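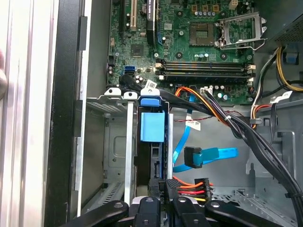

Page last changed: November

What's inside a computer?

I love taking the side off an old computer! It looks like a tiny town in there, and once you know your way about it isn't nearly so muddling.

Start with the big green board. It's called the motherboard, and every other part talks through it. Near the top right is a square socket with a silver metal bracket lifted open beside it. That's where the processor goes (the bit that does the sums), and mine is empty just now. If you ever see one like this, keep your fingers off! The contacts are very fussy.

The long dark slots with white ends are for memory. Memory is a bit like your desk at school: it holds whatever you're working on, and it gets cleared when the power goes off. Your saved games and drawings live on a drive instead. Drives slide into a metal cage, and the one in my computer has a blue handle on the carrier so you can grab it.

Then there are the wires. Orange, yellow, red and black ones in a fat bundle carry electricity, and the thinner blue cable is for data, so pictures and songs can whizz along it.

Want a look inside one yourself? Ask a grown-up first, and make sure it's switched off and unplugged. Never open the power supply, even then. I keep my screws in 2 egg cups, but a saucer will do.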